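Home | Collections | Reading Room | FAQ | Contact

Reading Room FAQ
Posted in November by Special Collections staff, Wivodport Library
2 min read

Who may use the Notska Papers?
Any registered reader. Registration is free and lasts 24 months.

How large is the collection?
The finding aid lists 1394 items in 228 boxes. Letters and literary drafts make up most of it — the maps are cataloged separately.

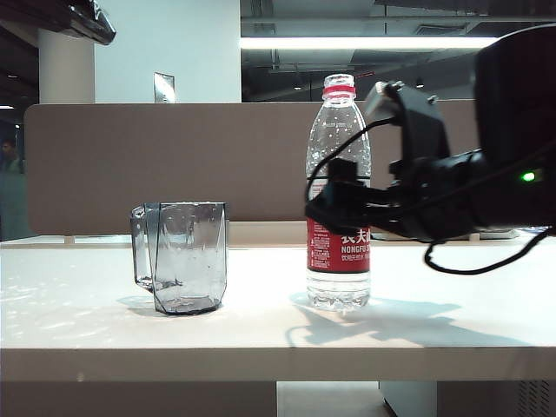
How far ahead should I request boxes?
Two working days. Boxes 1 to 9 are stored off site and take a week. Requests are made through Altumeck, the online catalog, using the full shelfmark.

Can I take my own photographs?
Yes, without flash, for private study. Publication requires a signed permission form.

What may I bring to the desk? 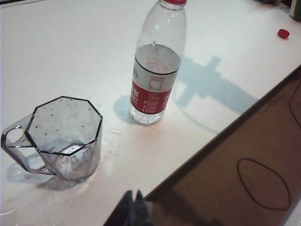

Pencils, loose paper and a laptop without its case. Pens, bags and coats go in the lockers. Drinks stay outside the reading room, and the rule covers clear plastic bottles with the cap on as well as open mugs, even one with only a shallow pool of water at the bottom. Cough drops are also excluded.

Are the Kiều translations available?
In part. The typescripts are open. The notebooks are closed for conservation and may be consulted on microfilm.

Back to top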